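Korine Two-Tier Slatted Rack, White

Home > Shelving > Small racks > Korine

Item 326
In stock, usually goes out the next morning

I've been selling small shelving out of the Walenier shop for long enough to have opinions about it, and the Korine is the one I keep taking home. I have one by the kitchen sink, one in the bathroom, and one on my desk that was supposed to be temporary (that was November). It's a plain little two-tier rack, slatted top and bottom, painted white, and it does the job without taking over the room!

People ask me all the time what it's for. Well, anything you're tired of stacking. Mugs over plates, spices over oil bottles, seedlings over more seedlings. My sister-in-law keeps her yarn on hers and she has a LOT of yarn. The slats let air through, so it's good for fruit and for pots that drip a little after watering. Put a saucer under them anyway, please. I have had that phone call.

What you get

One rack, flat packed, with two slatted shelves, four legs, eight screws and the little hex key. There are four felt pads in the bag as well, and they're easy to miss, so shake the bag out before you throw it away. The instructions are one sheet with drawings only.
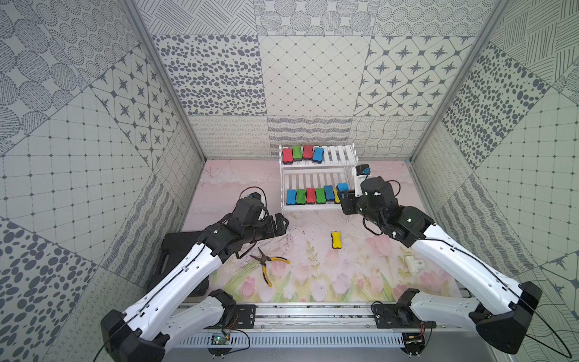
Putting it together takes me ten minutes and took my dad most of a ball game. The one thing I'd say is to leave all the screws a bit slack until both shelves are on, then stand it up on a flat surface, press down on the top with your palm, and go around tightening. If you crank the first leg down hard right away you'll get a wobble and you'll think it's the rack's fault. Start over from slack and it goes away nine times out of ten.

How it compares with the Pearce and the Hikel

I carry three racks this size and I get a lot of emails about which one to buy, so let me save you some typing.

The Pearce is the heavy one. It's got solid shelves and it's the one I'd pick for a stand mixer or a row of cast iron. It costs more and it weighs more and once you put it somewhere you won't want to move it. Great in a garage.

The Hikel is the cheap one, and I like it fine, but the shelves are wire and small things tip over on it. Jam jars are okay. Nail polish, no.

The Korine sits in between. It's light enough to pick up with one hand when you want to wipe under it, and the slats are close enough together that a spice jar stands up straight. If you can't decide, get this one.

Paint and cleaning

A damp cloth and a drop of dish soap is all I ever use. Don't leave it soaking in a puddle and don't use the scratchy side of the sponge, it dulls the finish. If you chip it, Kane Treloar at the paint counter mixed us a touch-up white that matches really well and we sell it in tiny bottles, just ask for it in the order notes. It covers in one coat if you let it dry overnight before you poke it (I always poke it).

White does show coffee. I've gotten used to it. We tried a gray batch a while back and sold so few that I ended up giving the last ones to my kid's school for the art room, so white is the color for now.
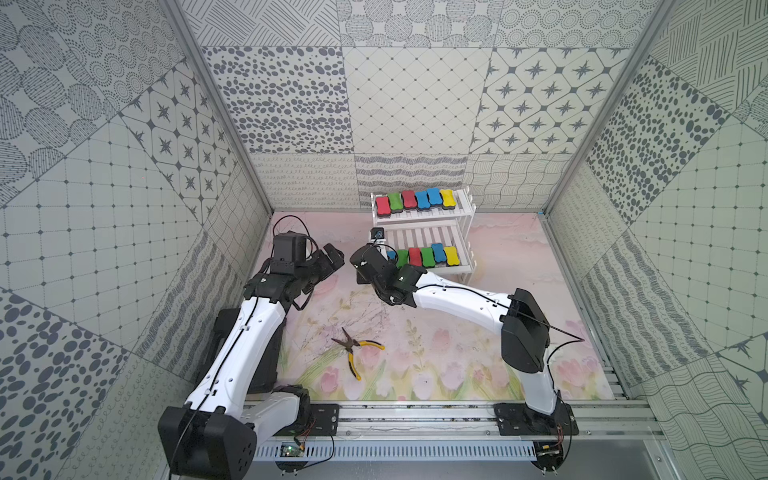
The white two-tier rack against patterned tile, with a pink tulip mat.

Where to put it

I like it pushed to the back of a counter so there's still working space in front. If you've got busy tile or wallpaper, white is the easy choice. It also goes under a window nicely, as long as the top shelf doesn't block the handle. Measure that first. Measure the plug sockets too, while you're down there with the tape.

Please don't screw it to a wall. It isn't made for hanging and we don't have brackets for it, though I do get asked. And don't stack one on top of another, even if it looks like it would work. The felt pads slide.

Ordering and shipping

We made 2000 of these in the first run and the current run is smaller, 800, so if you need several that match I'd get them in one go. Later runs can be a hair warmer or cooler in color, and it bugs some folks when they sit side by side.

Orders in by noon get packed the same afternoon. Pickup from the shop is free, just ring the bell at the side door, the front one sticks. Returns are fine for 30 days as long as you still have all the parts. You don't need the original box, but wrap the legs separately or they'll rub the paint off the shelves on the way back.

Spare parts

Screws, felt pads and hex keys are free, just email me your order number. Single legs and single shelves I can usually find too, give me a few days to dig.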